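Trasusov play kitchen set: microwave, stove and cans
Posted 9/24/24 | Toys and play | 2 comments

We paid for this set ourselves. It came from Omdale, where the full bundle was $2 more than the microwave and stove bought separately, so the cans and small pieces were close to free. Our daughter is three and a half and her cousin is five, and both have used it most days since January. I held off on writing anything until the novelty had worn off.

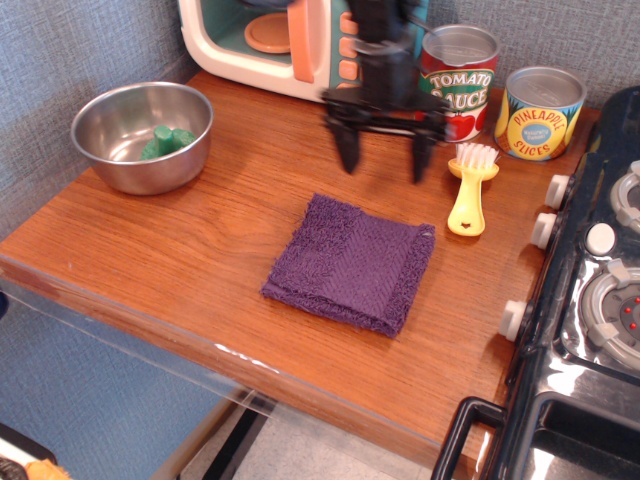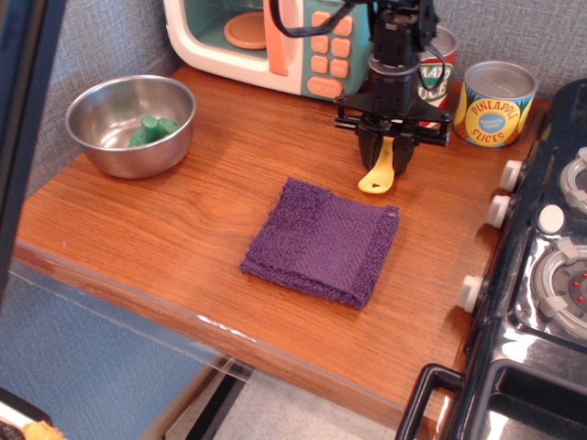
Yiran Gu wrote in after my short note on the set last month and disagreed with me about the microwave, saying the door was the first thing to go loose on hers and that she would have taken a plain box with no hinge over it. Ours has not gone loose, but I have since heard the same from one other reader, so keep that in mind.

The microwave

Cream body, teal trim, orange handle and buttons. The colours are cheerful without being loud. The handle is tall, so a small child can get a whole hand around it, and the door opens wide enough to put a bowl's worth of pretend supper on the turntable a piece at a time. The steel mixing bowl does not fit inside. Both kids try it anyway.

The buttons get more use than anything else in the set. The five-year-old has a system for them that she will explain at length. The three-year-old presses all of them and waits.

The peach turntable lifts out for washing. It also lifts out for being carried around the house as a plate, and ours spent most of a week behind the couch. A clip of some kind would have been a good idea.

The stove

Black and glossy, and it shows every fingerprint. I wipe it with a damp cloth and it looks fine for an hour. It is light, and on a smooth surface it slides if a child leans into it. I put two squares of non-slip drawer liner underneath and that fixed it.

The cans

I expected to throw these out and they turned out to be my favourite part. The tomato sauce is the taller of the two and the pineapple slices the shorter, and the labels look like proper grocery labels. The pineapple one even says "Naturally Sweet" on it. The kids use them for cooking, for playing store and for knocking over with a ball.

The labels are the weak point. They don't like water. If your kids play with a wet cloth or a sink, put a layer of clear packing tape around each can on the first day. I did the pineapple and forgot the tomato, and the difference after eight months is obvious at the seam.

The bowl, the spoon and the food

The bowl is stainless steel and has a good rim on it. I have used it for real pancake batter when ours was in the dishwasher. It is noisy on a bare wood surface, so a folded face cloth goes under it before seven in the morning.

The yellow spoon is plastic and a sensible size for small hands. The green broccoli is a decent little piece, bumpy enough to be recognizable, and it has survived chewing. I would have liked more food. One vegetable and two cans makes for a short menu, and we filled in with a bag of Ponce play vegetables from the thrift store, which are near enough in scale that the kids don't care.

Compared with the Fenetti

My sister has the Fenetti kitchen, which is a single standing unit. It looks better in a room and the doors have a nicer weight to them. It also takes up a corner permanently. The Trasusov pieces are separate, so they go on a table or counter in the morning and into a bin at night. For an apartment, I would choose ours again. With a basement playroom I would probably go the other way.

Good
Tall door handle on the microwave
Steel bowl you can cook with
Can labels that look like groceries
Packs away in one bin

Not so good
Turntable wanders off
Stove slides and shows fingerprints
Labels need protecting from water
Not enough food in the box

Four out of five from me. The Omdale listing had 1,551 ratings when I ordered and 1,644 when I checked this morning, and most of the recent low ones are about the microwave door or a missing can. Check the box before you recycle the packaging. Replacement cans are sold in pairs only, and shipping costs more than the cans do.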